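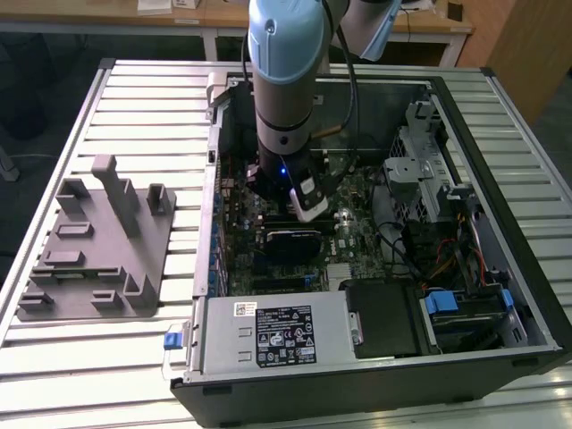
Figure 3. The arm at the disassembly cell, above an open desktop tower. The gripper is over the motherboard, near the graphics card; the gray fixture plate is at left.

4.2 What the arm took over, and what it handed back

The business case for the cell at Hakport, as presented to staff in April, rested on a single sentence: the arm would do the boring part. Our interviews suggest that the people drafting the sentence and the people doing the work had different parts in mind.

Before the cell, a technician at Hakport opened a tower, pulled the cards, memory and drives, graded them, and passed the shell down the line. Management regarded the pulling as boring and the grading as skilled. The technicians mostly agreed about the grading. Pulling, however, was when they talked. It was also when they formed an opinion of the machine in their hands, an opinion the grading form later recorded as if it had arrived by itself.

Celina Kołodziej, the most senior technician on the bench, described a card that "comes up a bit too easy" as one to look at twice. The arm has no column for this. Wilach, the integrator, offered to log pull force for each part, and the log was duly set up. During our fieldwork it was opened mainly by us.

The new division of labor is as follows. A technician lays the tower on its side, takes off the panel, checks for anything odd and confirms the model on a screen. The arm then works on the parts it has been taught. Whatever it declines goes back to the technician with a status code, of which the most common is 40, "part not released." On the floor, "a forty" has become a general noun. It covers stuck cards, jammed doors and, on one occasion, a visiting auditor.

Clips and latches account for much of this vocabulary. Towers were designed to be opened by someone with two hands and some patience, and makers have not agreed on what color, shape or direction a latch should have. Dezső Barta, who had been promised he would never fight a drive bay again, now fights only the worst ones, in sequence, all shift. "They took away the easy ones," he said. "I liked the easy ones." We heard versions of this from every technician we interviewed, including those who were otherwise glad of the cell – their wrists hurt less, and they said so.

The log covers 1,236 towers, closed on 6/30/22. Almost 200 of these were returned to the bench at least once. The supervisor, Azlan Yeoh, considered this a good result, and by the terms of the contract it was. The technicians did not dispute the number. They objected to its name in the weekly report, where returned towers appeared under "manual exceptions," a heading that made their entire working day sound like a lapse.

Kartini Rondonuwu, who trains new hires, raised a slower problem. Beginners used to learn on the easy towers. With those going to the arm, a new technician's first solo job may well be a forty. Her answer has been to switch the cell off for part of each training shift, an arrangement the utilization report records as downtime. We return to this in Section 5.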